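I've been typing up old recipe notebooks in the evenings for longer than I care to admit, and this repo is where the results live. It's called Sestivari, after the bakery whose notebooks got me started. If you like plain text files, vague oven temperatures and arguments about what a "cup" is, come in!

# Sestivari: handwritten recipes, typed up 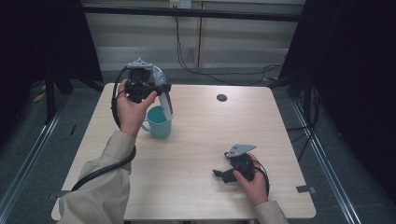
**Naveed Lashari** | last edited July 2, 2024

## What you get

There are 149 recipes in here, mostly baking, with a fair few soups and pickles that wandered in. They come from three notebooks:

- **Brikari** – the big one, nearly all bread and buns, very tidy handwriting
- **Janjua** – family cooking, pickles, sweets, lots of crossings-out
- **Fustar** – thin, greasy and my favourite, mostly soups

Every recipe is one row in `recipes.csv`, and the longer notes sit in `notes/` as Markdown. The columns are:

| column | what's in it |
|---|---|
| `id` | notebook letter plus page, e.g. `B-012` |
| `title` | exactly as written, spelling and all |
| `ingredients` | one long string, split on semicolons |
| `method` | as written, sometimes just "bake" |
| `measures` | `weight`, `volume`, `vague` or `mixed` |
| `remarks` | mine or Deolinda's, with initials |

## On the measures

I marked 81 of the recipes as `vague`. That means at least one main ingredient is given as a handful, a mug, "enough" or (my favourite, from Fustar) "the blue bowl, not full". I haven't tried to turn these into grams. I did try in the first version and it was a mess, because I was guessing from how I cook, and I cook badly.

If you want grams, please make them in a new column and leave `ingredients` alone. Deolinda Serrano has a half-finished go at this in the `serrano-grams` branch. She's a much better baker than me, so I'd trust her numbers over mine, but she says the enriched doughs still need testing.
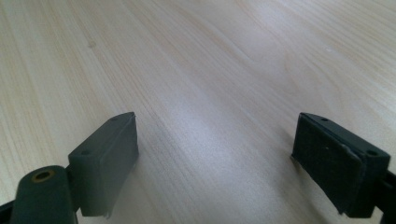

*Pale tabletop, wavy grain.*

## How I typed them

I read each page twice, once for the ingredients and once for the method, and I kept the line breaks only where they seemed to mean something. Words I couldn't read are in square brackets with a question mark, like `[caraway?]`. Crossed-out text is in `notes/` if I could make it out – the Janjua pickles changed a lot over the years and I think the older versions are worth having.

Spelling stays as it was. The Brikari book has "currents" for currants all the way through and I've grown fond of it. Please don't send me a pull request to fix it (I've had two).

Titles were harder than I expected. Plenty of the recipes have none, so those rows say `[untitled]` and you'll have to go by the remarks. Some have the same title with a different method, and I've left those as separate rows.

## Known problems

- 6 recipes in Fustar have no method at all. The page just stops after the ingredients.
- 7 pages in Janjua are out of order, so the ids jump about. I fixed this in February and then broke it again.
- Oven temperatures don't have a unit unless the writer gave one. Please check before you put anything in at 350.
- Some rows have a stray semicolon inside brackets. A simple split will trip over it.

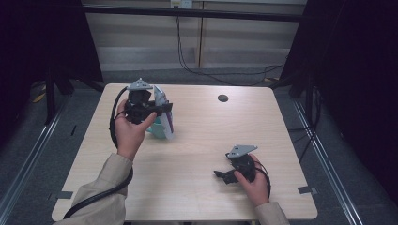
The semicolons are my fault and they're next on my list. I picked them for the split before I'd reached the Janjua pages, where there's a semicolon in every other sentence, and by then I'd typed far too much to want to change it. I'm leaning towards a pipe instead. If your scripts rely on the current format, open an issue and shout, and I'll keep the old file in the repo under another name.

## Using it

Cook from it, print it, build a silly soup generator, whatever you like. The families are happy for the recipes to be shared as long as the notebook names stay with them, so please keep the `id` column when you copy rows elsewhere. I'd love to hear how things come out, especially the seeded loaf at `B-031`, which I've made four times now and still can't get to rise properly.

Corrections to my reading of the handwriting are very welcome. Tell me the `id` and the word you think it is, and I'll get the notebook out and have another look.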